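Chapter 8
What Is a Small Practice Worth?

Before you read
Think of a service you pay for once or twice a year: a dentist, a tax preparer, a vet. If the owner sold the business tomorrow and a stranger took over, would you stay? Write down your answer and the reason for it. You will need both at the end of the chapter.

8.1 The trouble with a price

Ask the owner of a bookkeeping or tax practice what it is worth and you will usually get an answer fast. It will be a multiple of yearly fees, and it will have come from a friend, a trade newsletter or a broker who earns a commission on the sale. Ask how the multiple was worked out and the conversation slows down.

This chapter is about that slow part of the conversation. In Chapter 7 we valued businesses that own things: trucks, ovens, a building with a roof that may or may not leak. A practice owns very little. Take away the desks and the software licenses and what remains is a list of clients who came last year. The buyer is paying for the hope that they will come again. Accountants call this hope goodwill and put it on the balance sheet, where it looks a good deal more solid than it is.

We will follow one sale from first offer to final payment. Hernen Tax & Books is a practice in a mid-sized town, run by one owner who would like to retire. Delacroix Partners is a larger firm that wants to grow and has decided that buying clients is quicker than finding them. Between them stands Vurkari, a broker.

8.2 What the seller says

The sales packet for Hernen is short and cheerful. It says the practice has "a loyal client base," "room for growth" and "systems in place." Read each of these phrases the way a buyer's lender would.

"Loyal" may mean that clients like the firm. It may also mean that they like the owner, who is leaving. Some may stay only because changing preparers is a nuisance, and a change of ownership is a very good moment to put up with the nuisance and go.

"Room for growth" means that growth has not happened. Sometimes there is a decent reason. A buyer should hear it before paying for growth that the buyer will have to produce.

"Systems in place" turned out, in the Hernen packet, to mean a subscription to Postero, a document-sharing program. The subscription is real. Whether the clients use it is another question, and the packet does not take it up.

None of this makes the seller dishonest. People who have built something for most of their working lives tend to see it in a kind light. The packet is an advertisement, and should be read as one.

8.3 What the records say

Suppose the buyer asks for the client list with fees for each of the last two years. The list has 80 business clients on it. Sorted by size, 8 of them bring in 40 percent of the fees. That single fact tells you more than the whole packet. If 2 of those 8 leave in the first year, the price that looked fair in May will look foolish by the following spring.

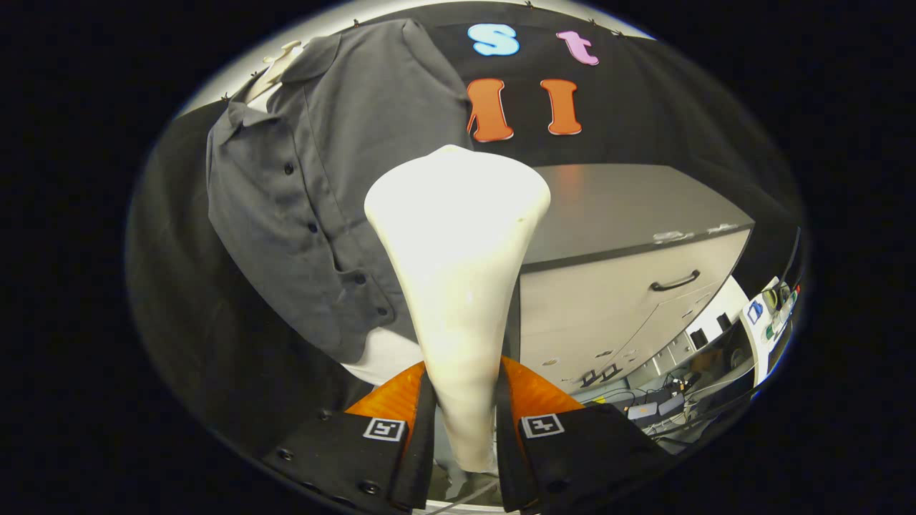

Figure 8.1 A pale object, wide at the rounded top and narrow below, held between two black gripper fingers.

A careful buyer will now ask for three more things: how long each large client has been with the firm, who in the office speaks to them, and when their fees were last raised. Low fees that have not moved in years are often presented as a hidden bonus. They may be the reason the clients are still there.

8.4 Paying over time

There is an old way of dealing with all this doubt, and it is to pay slowly. Under an earnout, part of the price depends on the fees that are collected after the sale. If clients leave, the buyer pays less. Sellers dislike the arrangement, and they have a point: once the keys are handed over, the buyer can lose clients through plain neglect and then send the seller a smaller check.

Delacroix offered Hernen an earnout. Vurkari advised the owner to hold out for cash. As you read the next section, keep in mind how a broker gets paid, and when.

Key terms in this chapter: goodwill, fee multiple, client concentration, earnout, retention clause, non-compete agreement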